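Watches Kept but Not Worn: A Study of Households in Odstead

Project report, second year, Design and Society module
Mei Bellamy and Luuk Van Loon
Submitted 12 Aug 2026

1. Introduction

Most people who own a phone have no daily need for a wristwatch, yet a lot of homes still have at least one. Our project looked at what happens to watches after their owners stop wearing them. We wanted to know where they are kept, whether they still run, why they were put away and what would have to change for them to be worn or passed on.

The idea came from a repair afternoon at the Rorora workshop in February, where several visitors brought in watches that had not been worn for years. Most of these needed only a battery. The repairer told us the same watches often come back a few years later with the same fault, having spent the time between in a drawer.

We chose Odstead for the study. It is a small town with a population of 2,719, one jeweller, no watch repairer and a monthly repair table run by Rorora. Luuk grew up there, which helped us find people willing to talk.

2. Background

The reading we did falls into two groups. The first deals with electrical waste in the home. It is mainly about phones, chargers and kitchen appliances, and watches are hardly mentioned. The second deals with keepsakes and why people hold on to them. Watches come up more often here, but nearly always as inherited objects with a known history.

Ordinary watches fall between the two. A cheap quartz watch is too small to be thought of as waste and too common to be thought of as an heirloom. We found very little written about it.

A short note on types may help. A quartz watch runs on a small battery, usually a silver oxide cell, which lasts from one to several years. A mechanical watch has a spring that is wound by hand or by the movement of the wrist. A smartwatch has a rechargeable battery and depends on software. We treated all three as watches, but asked about them separately, as they stop being used for different reasons.

3. Method

We used a questionnaire and a set of follow-up interviews.

The questionnaire was one side of A4. It went out with the Odstead newsletter, which has a print run of around 2,000, and could be returned at the library or filled in online. We received 334 usable replies. Replies where the first page was blank or the household was outside the town were left out.

From the people who gave contact details we chose 17 for interview. We tried to get a spread of ages and types of housing. Interviews took place in the person's home or at the library, and lasted between twenty minutes and an hour. Where people agreed, we asked to see where the watches were kept. Names and addresses were removed from the notes on the same evening.

The project was approved under the department's standard procedure for low-risk work with adults. We did not ask what any item was worth.

4. Results

4.1 How many homes have unworn watches

Well over half of the households that replied had at least one watch that had not been worn in the past year. Having more than one was common. Older households had more, as we expected, but the gap was smaller than we thought it would be. People in their twenties often had a watch given to them for an eighteenth birthday or when they left school, and had worn it for a few months.

4.2 Why they were put away

The most frequent reason was a flat battery. The next was a broken or uncomfortable strap. After that came having a newer watch, using a phone, and not liking the look any more. A few people had stopped because of a job where nothing could be worn on the wrist, such as nursing or food preparation, and had never gone back to it after changing jobs.

Very few gave a broken movement as the reason. When we asked in interviews how people knew a watch was broken, most said it had stopped. Only a handful had tried a new battery first.

One woman had put off changing a battery for four years because she thought the shop would laugh at such a cheap watch. Another person had bought a Wuralport watch abroad and could not find anyone in the area who would open the case. He had since bought two more watches and kept the first as a spare, although it did not run.

4.3 Where they are kept

Answers to this question were more varied than we had planned for, and our tick boxes did not cover them well. The bedroom was the most common room, followed by the kitchen. In the bedroom, watches tended to be kept with jewellery, either loose in a drawer or in a box. In the kitchen they were kept with batteries, keys and string.

The place seems to matter. People who kept watches with jewellery saw them often and could describe them well. They usually knew which ones ran. Those who kept them in kitchen drawers had often forgotten how many there were, and two people found watches during the interview that they had not listed.

Boxes were sometimes the original packaging and sometimes not. Gift boxes, sewing boxes and biscuit tins were all mentioned. A box with a flat floor and no cushions was thought handy for taking things in and out, but interviewees complained that watches slide about and scratch each other. Curling the strap round so that the watch stands up helps with this, and stiff straps hold the shape better than soft ones. Chunky watches are more often laid on their side.

The photograph shows two wristwatches in an open box on a bed, with jewellery set out in front.
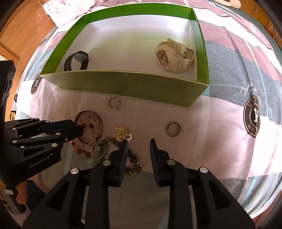
4.4 Passing watches on

We asked whether people had ever given away, sold or recycled a watch. Giving within the family was the most usual answer. Charity shops came second. Hardly anyone had recycled one, and several did not know that it was possible. The Lai collection point by the car park does take small electrical items, including watches, but its sign shows only a kettle and a drill.

People were more willing to part with a watch that worked. A stopped watch was seen as something that could not be given away and should not be thrown away, so it stayed where it was.

5. Discussion

The results suggest that a large share of unworn watches in Odstead could be put back into use with a battery or a strap. The cost of the part is low. The difficulty is the trip to a shop, not knowing the price beforehand, and a feeling that the watch is not worth the bother.

Storage also plays a part. A watch that is seen every week is more likely to be repaired, worn or handed on than one at the back of a drawer. We had not expected this to come out so clearly, and would have written more questions on it if we had.

There are limits to what we can claim. People who return a questionnaire about watches probably like watches more than their neighbours do. We relied on people's own account of why a watch had stopped. Our smartwatch replies were too few to say much, except that owners tended to put them away when a newer model arrived and still had the charger.

6. Recommendations

Rorora could offer a fixed price for battery changes and print it in the newsletter. Straps in the common widths could be kept in stock at the same table.

The sign at the Lai collection point should show a small item such as a watch or an earphone.

A future project could visit the same homes after a year and check whether watches with new batteries are being worn. We would also suggest asking about clocks, which were brought up by almost every person we interviewed.

7. Division of work

Mei designed the questionnaire and handled the replies. Luuk arranged the interviews. Both of us carried them out, and the report was written jointly. The interview guide and the blank questionnaire are in the appendix.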